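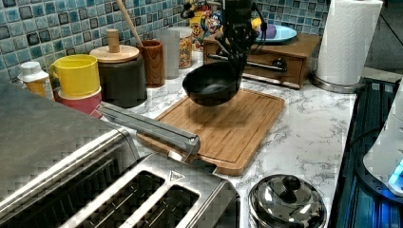

*Black ladle over the bamboo board.*

Bamboo boards fail at the glue lines more often than in the strips themselves. I have been keeping notes on mine since last November, mostly on oil, and the results are dull enough to be useful.

The method is simple. Wash by hand, stand the board on its long edge, wait 72 hours, then oil. I used to wait overnight. Rianne Hermans, who refinishes tabletops in Maltstead, told me that was too short for end grain and too short for anything with a groove cut in it. The groove exposes fresh fiber and holds water after the flat face feels dry.

I weigh the board before and after. Mine is 2,781 grams dry on the kitchen scale.

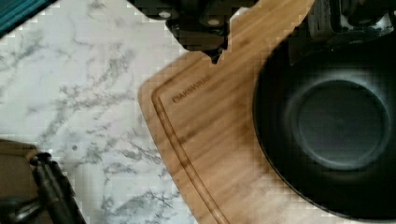

Food-grade mineral oil goes on with a cotton rag, along the grain, both faces and all four edges. Oiling one face only is the usual cause of cupping, as the bare side keeps trading moisture with the room. A 500 ml bottle lasts me well over a year. Wipe off the excess after an hour. If the surface is still tacky the next day, too much was left on - wipe it again and leave it alone.

Dexter Marchetti prefers a beeswax blend and melts it to 104 degrees Fahrenheit before mixing in more oil. At that temperature it was still lumpy when I tried it. He says his wax is softer. I have not tested his.

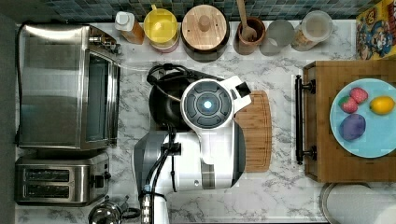

*The counter, with the mosaic tile behind it.*

Stone counters need a separate note. Mineral oil can darken unsealed marble, so I do the oiling on newspaper in the garage and bring the board back in after the final wipe. Next on the list is sanding the groove, probably with 220 grit wrapped around a dowel.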